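Clear Enough to Ship

Food packaging is judged at arm's length, on a table, by someone deciding whether to open it. Jocelyn Fajardo, who reviews takeout and pantry containers for the Usbridge test kitchen, works at that distance. Her current study covers 143 containers, each handled closed before it is handled open.

The first pass concerns labels. A cream-colored label on a translucent box does two jobs: it identifies the contents and it hides part of them. Fajardo records how much of the lid stays readable through the outer wrap, and whether a barcode sticker competes with the main print. A yellow smiley face scores well for recognition and adds nothing about the contents. 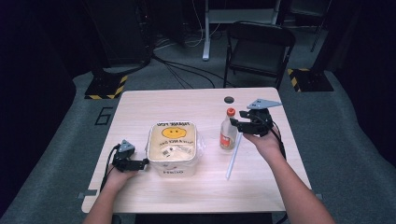

Wrap, Lid, Wall

Clear outer wrap is rated on tension at the corners. Rounded corners spread the load, and square ones concentrate it and split first. At Dela Peña, a packer of chilled sides, the change to a rounded box cut wrap failures from 800 a month to 300. Wall thickness stayed the same. Small glass bottles are logged on a separate sheet, with cap color noted next to closure type. 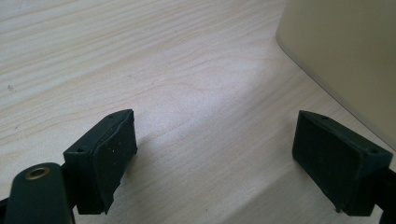
Opaque containers are the harder category. With no view of the contents, the buyer relies on print, weight and shape, and Fajardo grades each one separately. Trikent and Korkier both supply plain stock for this part of the study. A smooth, matte cream surface with a rounded vertical edge shows shading softly, so dents are easy to miss under bright, diffuse light. She turns each sample a quarter at a time and checks it again with the lamp lowered to one side. Dents are marked in pencil and measured at the deepest point. The closed-lid results go to the packers in May, and the opening tests start with the first 100 samples.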